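## 4 Inbetriebnahme der Kistenentnahme (Paket Nurnaso, Ausführung Tischaufbau)

Überarbeitet von Taras Sirko nach der Probestellung im Juni. Die Herstelleranleitung von Domemow verspricht für diesen Abschnitt eine »selbsterklärende Einrichtung«. Wir haben die Schritte so aufgeschrieben, wie sie bei uns nötig waren. Wo Handbuch und Erfahrung auseinandergehen, gilt der Text hier.

### 4.1 Voraussetzungen

- Arm montiert, Grundstellung angefahren, Not-Halt geprüft (Abschnitt 3)
- Software Nurnaso installiert, Lizenz freigeschaltet
- Kiste ohne Deckel, innen matt
- Handbediengerät in Reichweite, aber außerhalb des Schwenkbereichs

> **Hinweis:** Das Datenblatt nennt »beliebige Behälter«. Mit einer glänzenden Kiste fand die Erkennung bei uns die Spiegelung des Greifers und meldete sie als Werkstück. Von »beliebig« kann also keine Rede sein.

### 4.2 Kiste ausrichten und befestigen

1. Kiste auf die Tischplatte stellen, möglichst mittig im Arbeitsbereich.
2. Kiste mit einer Klemme am Rand gegen Verrutschen sichern. Das beiliegende Klebepad von Clalwood hält nach unserer Einschätzung keinen Arbeitstag durch.
3. Prüfen, ob die Kiste kippelt. Unterlagen wie Plattenreste oder Karton entweder ganz wegnehmen oder dauerhaft fixieren.
4. Im Menü *Behälter* die vier oberen Ecken anfahren und speichern.
5. Bodenhöhe an mindestens zwei Stellen antasten. Der Assistent begnügt sich mit einer, was bei schrägen Wänden und verzogenem Boden zu wenig ist.

> **Vorsicht:** Wird die Kiste nach Schritt 4 verschoben, sind alle gespeicherten Ecken ungültig. Die Software warnt davor nicht.

### 4.3 Erster Griff mit wenigen Teilen

Die Werbung zeigt randvolle Kisten. Beginnen Sie mit wenigen Teilen, die sich deutlich vom Boden abheben, und lassen Sie sie unsortiert liegen.
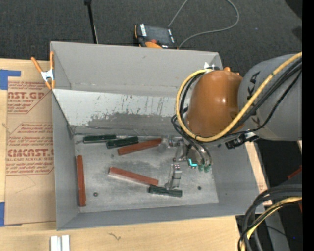 *Abb. 4-2: Greifer dicht über dem Kistenboden, Teile in zwei Farben*

1. Betriebsart *Einrichten* wählen, Geschwindigkeit auf 8 Prozent begrenzen.
2. *Szene aufnehmen* antippen und warten, bis die Umrisse erscheinen. Laut Prospekt dauert das »einen Augenblick«, bei uns im Mittel 13 Sekunden.
3. Jeden Umriss mit dem Inhalt der Kiste vergleichen. Berühren sich zwei Teile, werden sie gern zu einem zusammengefasst. In diesem Fall *Trennen* wählen und die Grenze von Hand ziehen.
4. Einen Greifpunkt wählen, der von den Wänden weit entfernt ist.
5. *Anfahren ohne Greifen* starten. Den Finger auf der Stopptaste lassen.
6. Abstand der Finger zum Boden kontrollieren und bei Bedarf den Wert *Z-Reserve* erhöhen.
7. Erst danach *Greifen* freigeben.

> **Vorsicht:** Die Kollisionsprüfung rechnet nur mit Greifer und Arm. Kabel und Schläuche kennt sie nicht. Beim Anfahren der Ecken muss jemand auf die Leitungen achten und rechtzeitig anhalten.

### 4.4 Teile an der Wand

Steht ein Teil steil oder liegt es dicht an einer Wand, schlägt die Software oft einen Griff vor, den die Mechanik nicht ausführen kann. Tkachuk, unser Lieferant, nennt das einen »seltenen Grenzfall«. In unserem Protokoll über 2.393 Greifversuche taucht er zu oft auf, um ihn so abzutun.

1. Unter *Strategie* die Option *Wandabstand* einschalten.
2. Mindestabstand auf Fingerbreite setzen.
3. Meldung *Kein Griff möglich* zulassen. Die Voreinstellung *Trotzdem versuchen* abschalten.
4. Restteile von Hand in die Mitte legen, dazu vorher den Arm stillsetzen.

Das Zusatzmodul »Rütteln« für 1.095 Euro soll Schritt 4 ersparen. Wir hatten es zur Probe und würden es vorerst nicht bestellen: Die Teile wanderten, häufig allerdings in die nächste Ecke.

### 4.5 Abschluss

Einstellungen unter eigenem Namen speichern, nicht unter *Standard*. Ein Update überschreibt diesen Eintrag ohne Rückfrage. Weiter mit Abschnitt 5, Ablageposition.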